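Yellow bench bin from Perbridge: four months on the counter
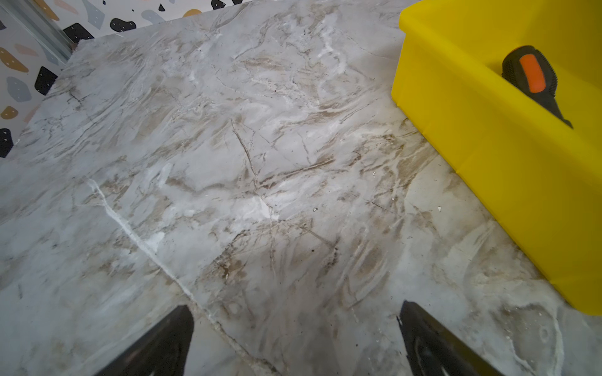 Issue 60, page 7

I bought the Perbridge bench bin in October to deal with the tools that never make it back to the garage. Most homes have a few of these. Ours were a screwdriver, a tape measure, a roll of electrical tape and a changing collection of picture hooks, and they lived in a kitchen drawer with the tea towels. The drawer jammed once too often and I went looking for something that could sit out in the open.

The bin is a plain open tub in bright yellow plastic. The rim is rounded and there is a slight vertical ridge moulded into the outside of the wall. No lid, no dividers, no handle. Perbridge sells it in one colour only, as far as I could find, and the catalogue number is 1362 if you want to ask for it at the counter.

Size and stability

I was worried a screwdriver would tip it. The one I keep in there is a chunky thing with a black rubberized grip and an orange insert, and most of its weight is in the handle. Leaned against the inside wall it stays put, and the bin hasn't gone over yet. I did manage to tip it by hanging a full-size hammer over the rim, so the hammer has gone back to the garage.

The sides slope, and that costs you some floor space at the bottom. Small items collect there and you have to fish for them. I put the picture hooks in an old jam jar and stood the jar inside. If you keep mostly screws and wall plugs, buy something with compartments. The Skukudix tray is better for that, though it takes up more of the counter and the sections are too short for a screwdriver.

On the counter

Our counter is a marble pattern, pale grey with beige and brown running through it, and the wall behind has a terrazzo pattern with black and coloured chips. It is already a busy corner. The yellow does stand out against it. I have come to like that – I can find the bin from the other side of the room – but my sister asked when we were going to put it away, so opinions differ. Anyone with a plain white kitchen may find it a lot.

It hasn't marked the surface. I slide it sideways to wipe underneath and there are no scratches I can find, although grit would be another matter and I lift it if I've been drilling.

Cleaning

Warm water and dish soap. Sawdust sticks to the inside a little on dry days and a damp cloth gets it off. Pencil came off the same way. A smear of wood glue had to be left to harden and then picked off with a fingernail, and there is a dull patch where it was. I have not put the bin in the dishwasher and the label says nothing either way.

Compared with the others

Before this I had a metal caddy from Mühlbauer. It was stronger and had a proper handle, and I would still choose it for carrying tools up a ladder. It was also noisy. Every time someone dropped a screwdriver into it the dog got up. The plastic one is much quieter. I looked at the Evbridge wall pocket as well, but it needs two screws and I didn't want holes in that wall.

Verdict

Good for a handful of tools you use every week. Poor for small hardware, and no use for anything heavy. I would like a flatter bottom and a second colour. I give it 4 out of 5 and have bought another for the laundry room, where it holds clothes pegs and a spare light bulb.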